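Grisolari Home > Tables > Work and Craft Tables

The Bestham Table, Large, White

In stock. Ships flat in two boxes.

Item no. 798
Finish: matte white
Also available in: matte white

We have been making the Bestham for long enough to know what people ask about it, and the first question is always whether it comes in another color. It does not. We tried a sage green one April and sold 17 of them, mostly to relatives. The white one kept selling, so the white one is what we make.

The Bestham is a big flat table. It has no drawers, no shelf underneath, no cup holder, no groove for pencils and no hidden compartment for the cables you own. It has a top and four legs. Customers use it for cutting fabric, sorting mail, wrapping parcels, building model railways and, in one case we were told about at length, laying out a family tree that went back to a disputed goat.

The top

The surface is smooth and matte, with no printed grain pretending to be a tree. Matte was a fight. Our sales people wanted gloss, which looks wonderful in a catalog and shows you the ceiling light every time you sit down. Priya Montoya, who designed the table, put a gloss sample in the office kitchen for two weeks and let everybody eat lunch at it. The vote after that was short.

White does take on the color of whatever light you put it in. In a room with a north window it leans a little gray-blue, and under a warm bulb it goes toward cream. We get the occasional email saying the wrong shade has been delivered. Please look at it again at a different time of day before you start repacking, particularly if you have already thrown out the foam.
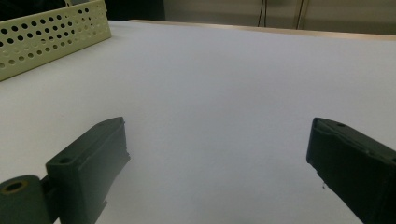
The Bestham top, matte white, in cool light.

The top is one piece, so there is no seam down the middle to collect glitter, crumbs or the very small screws you were just holding. Small parts show up well against it. Dark ones show up best. If your hobby involves white beads, we can only wish you luck and suggest a tray.

The edges are square with the corners just eased. You will still notice them if you walk into one at hip height, but you will not need to tell anyone about it.

The legs

Straight, white, steel, screwed in from below. Each foot turns to adjust the height a little, for floors like the ones in our own building, where a dropped pea will make it to the door unassisted. Get the table roughly where you want it first, then level it. People do this the other way around and then write to us.

There is a crossbar along the back. It is there to stop the table from swaying when you lean on it with a rotary cutter. It is not a footrest, although we have seen your photos and we know what it gets used for. Fine.

Putting it together

You need a second person. The instructions say so on the first page, in large type, next to a drawing of two people. The drawing was made by Everett Szabo, who then assembled the first production table alone in a stairwell to see whether he could. He now agrees with the drawing.

Lay the top face down on a blanket or on the cardboard it came in. Fit the legs, then the crossbar, and leave all the screws slightly loose until the last one is started. Tighten them in turn. Lift the table over by the long sides. Do not drag it upright by two of its legs, however strong you are feeling.

The hex key is in the bag with the screws. There are two keys, in fact, and one of them is for losing.

Cleaning

Damp cloth, mild soap, dry cloth. That deals with most things, including chalk, pencil and tea if you get to it the same day. Permanent marker is named that way for a reason, though rubbing alcohol on a cotton ball will often shift it. Test a spot near the back first. Scouring powder will turn a patch of the top shiny, and then you will have a white table with a patch, in the middle, forever.

Do not put hot pans on it. Do not iron directly on it. Do not cut directly on it either; buy a mat. We sell the Zamora mat, which fits the top with a margin on all sides, and there are cheaper ones elsewhere that work perfectly well and smell a bit at first.

Weight and load

The top will hold 300 pounds, spread out. It was tested with bags of sand, which sit still. It was not tested with adults changing a light bulb, and we would like to keep it that way. Sewing machines, sergers, paper trimmers and a sleeping dog of any reasonable size are all fine.

What's in the boxes

Box one: tabletop, foam corners, a sheet of paper thanking you.
Box two: four legs, crossbar, feet, screws, hex keys, instructions.

The boxes sometimes arrive on different days. This is the carrier's idea of suspense. Please wait for both before reporting anything missing.

What customers say

"I was looking for something with more storage and bought this instead because it was the right length. Everything that used to be in drawers is now on top of it. I can at least see it all."
Skye Morrison

"Good table. Very white. My husband said we would never keep it clean and he has been responsible for every mark on it so far."
Elsie Te Moana

"Instructions were clear. One foot was stiff to turn and the replacement arrived quickly. Four stars because I still think it should come in black."
Thịnh Thái

Questions we get

Can I order just the top?
Yes. Choose "top only" at checkout. It comes with the holes already drilled for our legs, so bear that in mind if you plan to set it on filing cabinets. The holes face down and do not go through.

Will it fit through my door?
The top goes through on its side. The assembled table may not. Build it in the room where it is going to live.

Can it go outside?
It can go outside in the sense that it can be carried there. It should come back in before the evening.

Is it a dining table?
We call it a work table because it is wide enough that passing the salt becomes a project. Plenty of people eat at it.

Do you still have any of the green ones?
One. It is in reception at our Mulstead showroom, and it is holding up the printer.

Returns

Unassembled tables can come back within the return period in their original boxes. Assembled ones can come back too if there is a fault. Send a picture of the problem and your order number to the service desk, and say which corner you mean. "The left one" depends a great deal on where you are standing.

Page last updated December 2020

You may also need: Zamora cutting mat, spare foot (single), spare hex key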